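## 4. Setting Out the Sorting Mat

Items from the household and play set are placed in a row along the far side of the carpeted mat. The near side is kept clear for sorting.
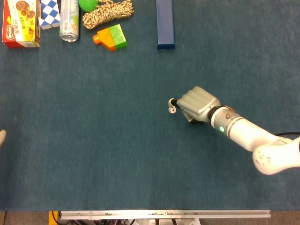
### 4.1 Placing the items

1. Lay the Zesano mat on a level surface and smooth out any folds.
2. Lay the snack box flat, front panel facing up.
3. Place the blue-and-white puzzle toy beside the box. It may remain twisted.
4. Add the silver drink can, then the green ball.
5. Set the rope bundle next to the ball. Do not untie it.
6. Join the orange building block to its partner and place the pair on the near side of the rope.

**Note:** The remaining pieces may follow in any order. Replacement pieces are listed under Mikkelsen part number 278.

### 4.2 Cautions

- Use only empty or sealed cans. A leaking can will stain the carpet pile.
- Keep the ball against a neighboring item - it will roll if the surface slopes.
- Do not stack items. The mat is rated for loads of up to 40 pounds.

### 4.3 Putting the set away

1. Return small pieces to the Bosus storage bag first.
2. Brush the mat in one direction and roll it with the pile facing inward.
3. Record missing or damaged pieces on Form 152 and forward it to Golshifteh Ghasemi, Equipment Office.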